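Sorting out the craft and counting supplies before October, when the kids' table at Grakavside starts up again. Posting as I go so I remember what I decided.

First decision: everything small lives in clear bags. I had 11 lidded tubs from Skiltberg and the lids never matched the bottoms. The tubs are going to the donation pile.

Counting cubes get a bag to themselves. All colors together. I tried one bag per color last year and it lasted 2 sessions.

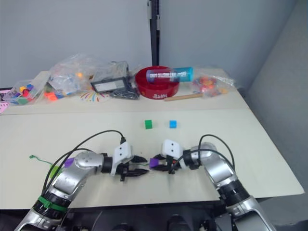
Cubes are the thing I get asked about most, so a few notes. They're good for sorting, stacking and simple patterns, and they go back in the bag fast. I start with very few out. A green one and a light blue one set a hand's width apart is plenty for "which color comes next," and the purple ones can join after that. The full bag stays on the back table until later.

Colored strips are harder to store. Fanned out they're easy to pick from, but they don't stay that way in a bag. Trying a rubber band this time.

A bowl is still the best thing for odds and ends. Red, wide, easy to find. I've bought dividers and trays and always go back to a bowl.

Total spent on replacements so far: 38 dollars, most of it on bags and paper.

Still to do: wipe the tables, label the bags, find the good scissors. Last seen in the Tetau box, under the felt.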